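Home Data Documentation Releases Contact

# Turncombe Household Labels Corpus

## Summary

The Turncombe Household Labels Corpus is a collection of short printed texts copied by hand from everyday goods kept in private homes. It was prepared by the Turncombe Reading Group for the study of how packaging text is worded, shortened and translated. The current release is version 2 and replaces the November release in full. Users of the earlier release should not combine the two, as record numbers have been reassigned.

## Contents

The corpus is supplied as 13 plain text files, one for each category of goods, with a single index file. Each record holds the transcribed text, the language or languages present, the category, and a note on legibility. Records in more than one language are kept whole and are not split.

Text is stored in UTF-8. Line breaks follow the printed object. Where the transcriber could not read a character, a question mark in square brackets takes its place.

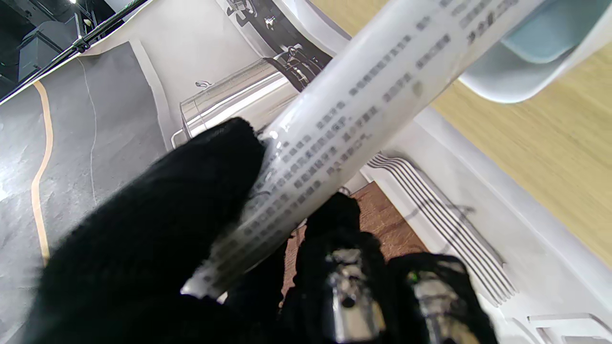
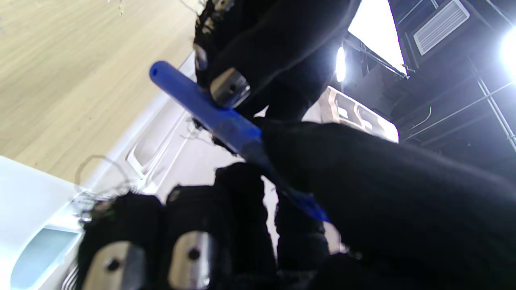
Transcription of Chinese text was supervised by Chak-lun Kwan, who also wrote the rules for mixed-language records. Traditional and simplified forms are kept as printed and are never converted. Where lettering runs lengthwise in several rows, like the dark gray characters on the white tube, each row is entered on its own line, and the orientation field is set to "long axis." Rows are joined only when a word is plainly divided between them. Punctuation is copied in the width used on the object.

## Collection and review

Participating households were asked to set aside goods they already owned. No goods were purchased for the corpus. Two transcribers worked on each record separately, and differences were settled by Oskari Mäkelä. Records on which no agreement could be reached are marked "open" and should be left out of any frequency count.

Names, addresses and prescription details were removed before transcription. Tracey Heywood carried out the privacy review and approved the files for release.

## Known limitations

Food and cleaning goods are more heavily represented than stationery. Handwritten labels are not covered. In 11 records the language field is blank pending review. Category names follow the Grestumen list, in which cosmetics and medicines share a heading; users who need them apart will have to sort those records themselves.

## Use and corrections

The corpus may be used for teaching and non-commercial research with acknowledgment of the Turncombe Reading Group. Corrections should be sent to Roland Bunting, quoting the record number and the version. Replies are normally sent within 90 days. Accepted corrections are listed in CHANGES.txt.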